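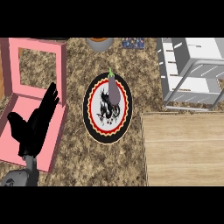
Giuliana Palomino confirmed that the Jakab tour will open in Cloltstead on 30th March, with the band playing its first full set since the change of drummer. Doors are at a time to be set by the venue.

Search this site Enter keyword Go

Home News Tours Venues Tickets

The Cloltstead hall holds 4,000 standing. Further dates follow in Vikuvside and Pelivport, making four shows in all. Ticket sales are limited to 8 per account, and names must match the booking. A block of 134 seats in the side balcony is held back for access bookings, which are handled by phone only.

Octavio Arboleda will mix the sound at each show. The support act has not been named. Tickets bought in January for the postponed Pelivport date remain valid and need not be exchanged.

Contact us | Copyright Vikuvside Music News | Back to top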